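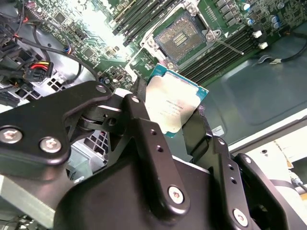 Section 4: Posting Your First Item for Sale

Welcome to the fun part! Your Oltholm account is set up, your neighborhood is chosen, and somewhere in the garage is a bookcase that could be living in someone else's hallway by the weekend. A first listing takes a few minutes, and it gets much quicker after that.

Before you start

Have the item out where you can get at it, along with a tape measure and a soft cloth. If it has doors or drawers, open them all and look inside. (Mārtiņš Šimkus on our support desk once sold a sideboard with his passport still in it. The buyer drove it back the same evening.)

4.1 Create the listing

1. Sign in and tap Sell at the bottom of the screen.

2. Choose a category. If you can't decide between two, pick the one a buyer would look in first. A piano stool does better under Furniture than under Music.

3. Type a title. You have 100 characters, so use them! "Oak bookcase, five shelves, fits under a window" will find its buyer much faster than "Nice bookcase."

4. Enter the measurements: height, width, depth. Measure the widest point, including handles and feet.

5. Write the description. You get 700 characters here, which is plenty for age, condition, and one line on why you're letting it go. Buyers love that line.

6. List every scratch, stain, and wobble under Condition.

Note: Listings with the Condition box left blank are saved as drafts and won't show up in search.

4.2 Set your price

1. Tap Price and enter a whole dollar amount.

2. Turn on Open to Offers if you're happy to haggle. Leave it off if you aren't, and the Offer button disappears from your listing.

3. If you're giving the item away, enter 0. The listing moves to the Free Shelf, our busiest page by a mile. Expect messages fast!

Tip: Not sure what to ask? Tap Compare to see what similar things went for in your area. When we looked in January, Cleden had 122 finished sales of dining chairs alone, so there's usually something to go on.

4.3 Choose a pickup spot

1. Tap Pickup, then choose either My Place or Meeting Point.

2. For My Place, enter your address. Buyers see only your neighborhood until you confirm a time with them.

3. For Meeting Point, pick one from the map. The Iltham library parking lot is a great one, well lit and open until 9 p.m.

4. Add at least two time windows. Evenings between 5 and 7 fill up first.

Caution: Don't put your street address or phone number in the title or description. Those fields are public, and anyone can read them without an account.

Caution: Never share a sign-in code with a buyer, whatever reason they give. If someone asks for one, tap Report in the message window and stop replying.

4.4 Publish and answer messages

1. Tap Preview and read the whole thing through once. Check the price twice.

2. Tap Publish. Your listing goes live right away and stays up for 30 days.

3. When a message comes in, answer it from the Inbox. Quick replies such as "Yes, still available" are saved under the plus sign, and you can write your own.

4. Once you've agreed on a time, tap Hold. The listing stays visible with a yellow Held tag, and other buyers can join the waiting list.

5. After the handover, tap Sold. If the buyer doesn't show up, tap Release, and the next person on the list gets a message automatically.

Note: Held items go back to Available after 48 hours unless you extend the hold.

If you get stuck, error 362 means your session timed out while you were typing. Your text is safe! Sign in again, open Drafts, and carry on from step 5 of 4.1.

Next: Section 5, Selling Several Things at Once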